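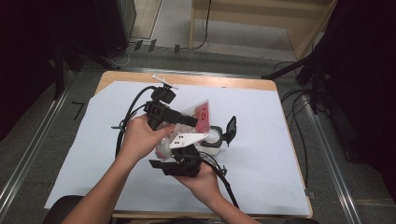

Two hands, black brackets and cable over a paper-covered table.

About Grinddale

Grinddale is a cooking school in Flultham, up the hill from the old bus depot and one flight of stairs above a shoe repair shop. We train people to work in restaurant kitchens. We also run evening classes for people who have no intention of working in a restaurant kitchen and would simply like their family to stop ordering pizza.

The school opened one July, in a heat wave, with a full class of students and an air conditioner that lasted until lunch. The first lesson was supposed to be stocks. It became cold soups. Several of those students went on to cook for a living, and at least one still refuses to make gazpacho.

What we teach

The Professional Certificate takes 30 weeks. You start with knives, potatoes and onions, and you will be sick of all of them by the end of the first month. After that come stocks, sauces, butchery, fish, bread, pastry, and a unit called Kitchen Math that people try to skip. Please don't try to skip it. A recipe for four does not turn into a recipe for 100 by shouting at it.

The last part of the certificate is spent in Maillard, our student-run dining room, which serves lunch to anyone in Flultham with an appetite and a flexible afternoon. Students cook, plate, carry and wash up, and they swap stations every week. The menu is short and the prices are low. The service is very sincere. If your soup arrives after your dessert, fill out a comment card, and somebody will read it out loud in class.

Evening classes run for 3 hours and cover one thing at a time: pie crust, dumplings, braising, what to do with a whole chicken. You eat what you make, so there's some incentive to pay attention. Beginners are welcome. So are people who describe themselves as "pretty good already," though we'll still start you on onions.

Drenda

Drenda is the name of our oven. It's a deck oven that came with the building, and the name was painted on the door before we got there. It runs hot on the left side and hotter on the right. We've had it serviced, recalibrated and pleaded with. Every bread student learns to turn the loaves halfway through, and graduates tell us they keep doing it for years in front of perfectly normal ovens.

How we teach

Classes are small and our instructors have all worked the line. They will taste your sauce and tell you what's wrong with it, usually salt. We don't throw pans, and we don't think yelling makes anybody's hollandaise better. We do care a great deal about labeled containers, sharp knives and showing up on time with your hair tied back.

There are 2 intakes a year for the certificate. You don't need experience to apply, but you do need to be able to stand up for most of a day and take a note about your rice without sulking. We ask every applicant to spend a morning in the kitchen first. Almost 30 people did that for the last intake, and a few of them discovered they would prefer to be accountants.

Visiting

Come by for lunch at Maillard, or ring the bell on the street door and ask for a tour. The bell sticks, so lean on it. Street parking is free after lunch and imaginary before it.

Page last updated 1/24/23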